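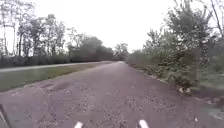
Sobre a Vurik

Sementes, mudas e ferramenta de mão para quem planta em pouco espaço. Quintal, varanda, canteiro na frente da casa, lata de tinta furada no fundo, serve tudo. Começámos com uma banca na feira e um caderno de encomendas. O caderno ainda existe, está no balcão, pode pedir para ver.

O nome

Perguntam muito. Vurik era o que vinha pintado na caixa de madeira onde guardávamos os primeiros envelopes. Não sabemos o que quer dizer. Ficou.

O que fazemos

Sementes de hortícolas, aromáticas e algumas flores. Cerca de metade do catálogo é colhida por nós, o resto vem de produtores pequenos com quem já trabalhamos há vários anos. Feijão, tomate, abóbora, couve, alface de corte, coentro (sempre esgota), salsa, manjericão. No inverno o catálogo encolhe. Normal.

Mudas só na loja e só na época. Não enviamos mudas pelo correio, tentámos e chegaram mal.

Ferramentas: a linha Elska, pequena, cabo curto, boa para vaso e canteiro. E os sachos Pesonen, mais pesados, para quem tem terra a sério. Afiamos as duas coisas ao balcão, mesmo que não tenham sido compradas aqui. Demora um pouco na primavera, tenha paciencia.

Como testamos

Cada lote passa por um teste de germinação antes de ir para o envelope. 100 sementes, papel húmido, bandeja, esperar. Se o lote não serve não vai para venda, vai para as galinhas ou para a composteira. O resultado vem escrito no verso do envelope, junto com o mês da colheita. Se no seu não vem escrito, avise, foi falha nossa.

Guardamos também uma amostra de cada lote. Já são 3083 frascos na sala de trás, etiquetados à mão, letra nem sempre boa. Estamos a passar tudo para o computador. Devagar.

Skarketti

É o nosso projecto de troca. Traz sementes suas, leva sementes de outra pessoa, não se paga nada. Só pedimos o nome da variedade, se souber, e de onde veio. "Feijão da minha avó" vale como nome, temos vários. A troca grande é em fevereiro, na loja, a partir das 10h. Durante o resto do ano há uma gaveta ao lado da caixa, sirva-se e deixe alguma coisa quando puder.

Escolas

Preparamos kits para hortas escolares: sementes, etiquetas, uma folha com as datas de semear e um calendário de rega para colar na parede. No ano passado saíram 2000 envelopes para escolas. Para pedir, basta o e-mail da escola e o número de turmas. Peçam cedo porque em cima da hora não conseguimos.

O que não fazemos

Relva, bolbos importados, árvores grandes, adubo químico. Também não fazemos jardins, perguntam quase todas as semanas. Temos uma lista de gente que faz, é só pedir ao balcão.

Quem somos

Equipa de 5. Todos atendemos, todos enchemos envelopes, todos varremos. Se ligar e ninguem atender, estamos lá fora com as mãos na terra, deixe mensagem que ligamos de volta no mesmo dia ou no seguinte.

Encomendas

Pelo site ou pelo telefone. Envelopes seguem por correio normal, ferramentas por transportadora. Levantamento na loja sem custo, das 9h às 18h, fechamos para almoço. Trocas de ferramenta com o talão. Semente aberta não trocamos, mas se não nasceu nada escreva-nos com o número do lote e vemos o que aconteceu.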